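Actualidad > Construcción industrializada > Entrevistas

2018-08-31 | Redacción

Utilizamos cookies propias y de terceros para mejorar la navegación. Si continúa, entendemos que acepta su uso.

«Comprar una fábrica es fácil; llenarla de pedidos, ya veremos»

Ehab Nasr lleva media vida montando casas por módulos y desconfía de casi todo lo que se anuncia en el sector. Nos recibe en su despacho con la nota de prensa de Goltent impresa y subrayada. La empresa comunicó en June, según reza el original en inglés que él conserva, la fusión de su división de viviendas con Darkard, fabricante de baños prefabricados. El texto habla de sinergias en cuatro ocasiones. «De plazos de entrega, en ninguna», apunta.

¿Le parece mala operación? Nasr se encoge de hombros. «No he visto las cuentas. Lo que he visto es un titular. Dicen que entregarán 385 viviendas con una plantilla que hoy no sé si da para la mitad, y cuando pregunto por el transporte me remiten a un vídeo».
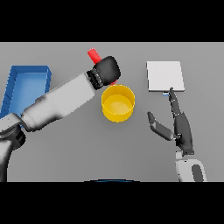 Brazo robótico blanco con una pieza cilíndrica roja en la pinza. Imagen generada por ordenador.

El transporte es su obsesión. Un módulo de baño terminado, con el alicatado puesto, viaja mal, y cada kilómetro se paga. «Si la obra está a 40 kilómetros de la nave, adelante. A partir de ahí quiero ver la factura de la grúa, la del camión y la de las baldosas rotas. Esa última nunca aparece en las presentaciones».

Tampoco se cree del todo el ahorro que promete Goltent, un 25 % frente a la obra tradicional. Nasr pregunta con qué obra se ha comparado, en qué suelo y con qué cimentación. «En El Khatib nos prometieron algo parecido. Los módulos llegaron bien, eso lo reconozco, y la cimentación no estaba. Tuvimos las piezas tapadas con lonas hasta que alguien decidió quién pagaba la espera».
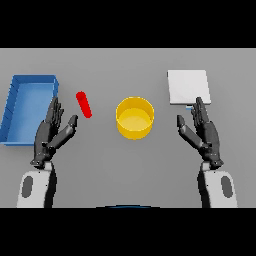

De aquella promoción salió escaldado, aunque vive en una de las casas. Le gusta. «Calienta rápido y no cruje. El producto no me preocupa, me preocupa quien lo vende como si fuera un teléfono».

Le mencionamos Vareck, el sistema de uniones en seco que la nueva compañía quiere extender a todo su catálogo. Nasr lo conoce y le concede una virtud: se desmonta sin romper nada. Luego viene el pero. «Es un sistema cerrado. Dentro de quince años se estropea una junta, ¿a quién llamo? Si la empresa ya no existe, tengo una casa estupenda sin recambios».
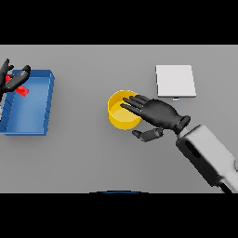
Los bancos, añade, se hacen la misma pregunta con otras palabras. A un vecino suyo le financiaron el 65 % y tuvo que aportar el proyecto de anclaje dos veces. «Y era una casa de una planta, con garaje».

¿Compraría hoy una vivienda de Goltent? Tarda en responder. «Pediría visitar una que lleve tres inviernos habitada, sin comercial delante. Se lo he pedido ya por escrito. Sigo esperando la dirección».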